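Renting a Stall at the Bresaston Flea Market: Your Questions
By Petronella Zulu
July 9, 2019
40 shares | 2 comments

How much is a stall?
Forty dollars a day, cash or check. We had a card reader once. It was sold by mistake at stall 2.

When can I set up?
Gates open at six. People who arrive at five will be asked to wait in the road, where they will meet the other people who arrived at five.

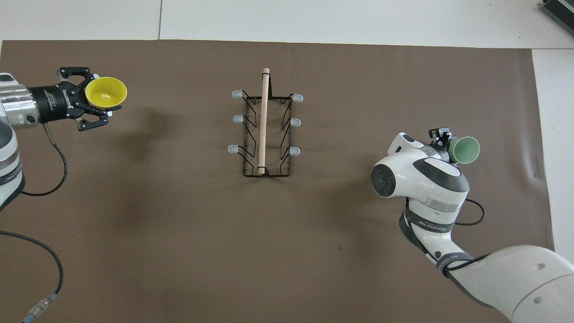
What can I sell?
Old furniture, books, tools, records, plants and most kitchen things. We don't allow live animals, fireworks or mattresses – please stop asking about the mattress. Small, cheap items move fastest, and color helps: a bright yellow cup on a plain brown mat gets picked up long before anything gray does. Put a price on everything. Shoppers who have to ask tend to walk off and buy the same thing from Keith Cosgrove, who charges more.

Do you provide tables?
We have a few, and they wobble. Bring your own if you can.

What if it rains?
We stay open. Fees are refunded only if we close the field, last done in September, when part of it floated.

Can I haggle over my stall fee?
You can try. Amra Lazarević runs the desk and has enjoyed every attempt so far.

Can I leave unsold stuff behind?
No. This includes the piano.

2 comments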